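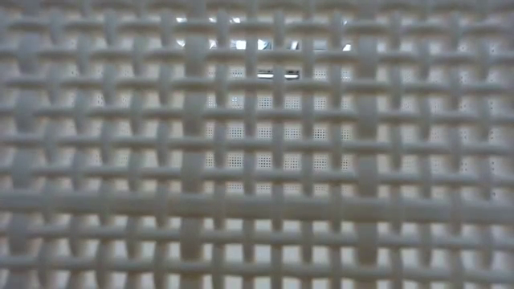 Laundry and Linen Assistant (part-time), Olldale House

Olldale House is a guest house with nine bedrooms, a dining room that seats rather more people than it should, and a quantity of washing that has to be seen to be believed. We are looking for someone to take charge of it. The last person to hold the post, Petronella Van Wyk, has retired to the coast, where she tells us she now owns two towels and irons neither of them.

The job is sorting, washing, drying, folding and putting away. None of it is difficult. All of it comes back the next morning.

What you would be doing

Bedding comes down from the rooms in baskets, usually before eleven. You would empty them, check for the things guests leave in their sheets (earrings, phone chargers, once a whole boiled egg in its shell) and sort everything by colour and temperature. Found items go in the drawer by the back door with a note of the room. The egg was an exception.

Sheets and pillowcases are washed every day. Towels too. Tablecloths depend on the dining room, and the dining room depends on whether there has been beetroot. In dry weather we hang out on the lines behind the kitchen garden, and in wet weather we use the dryers and complain about the bill.

Folding is done on the long table, in pairs if there is someone free to take the other end of a double sheet. We fold in thirds. Strong feelings exist about this and you are welcome to add yours, but we fold in thirds.

You would also look after the baskets themselves. They are to be wiped out at the end of the week, stacked where they belong, and not used for firewood, kittens or carrying drinks to the terrace. We know who you are.

Some light mending comes with the post – buttons, hems, the odd split seam. If you can work a sewing machine, good. If you can only thread a needle on the fourth attempt, you will be among friends.

Who we are looking for

Somebody steady, who likes to see a full shelf and doesn't mind seeing it emptied again. Experience in a hotel, hospital or large family is useful. You should be comfortable lifting a full basket of damp sheets and carrying it up six steps to the drying green. We would prefer it if you knew what happens to wool at sixty degrees, as our knowledge was gained at the expense of Pieter Ndlovu's good jumper.

You need not be cheerful in the mornings. You do need to be there in them.

Hours and pay

Monday to Saturday, three hours a day, starting at ten. There is a second, shorter shift on changeover days in the summer season, which begins in June, and which is paid at a higher rate to stop people hiding from it. The basic rate will be discussed at interview and is the same for everyone in housekeeping. You get lunch. It is a proper lunch, with pudding, and you sit down for it.

Overalls are provided. They come in one colour, a sort of tired green, and in sizes that bear little relation to the labels.

Holidays are the usual allowance, with your birthday off if it falls on a working day. We close for some 2 weeks in January, during which the laundry room is painted and everyone finds out what the floor looks like.

How to apply

Write to Nosipho Le Roux, Housekeeping, Olldale House, with a page about yourself and the name of one person who will speak well of you and can be reached by telephone. A list of qualifications is fine but won't be read with the attention it deserves. Please say whether you can start before the summer, and mention any allergies to washing powder.

Letters should reach us by Dec 2, 2022. Anything pushed under the door after that will be found by the dog.

Interviews are with Nosipho and Ruan Potgieter, who runs the kitchen and is responsible for the beetroot. Expect a walk round the house, a cup of tea and a fitted sheet to fold. There is no right way to do the fitted sheet. We would just like to see what you try.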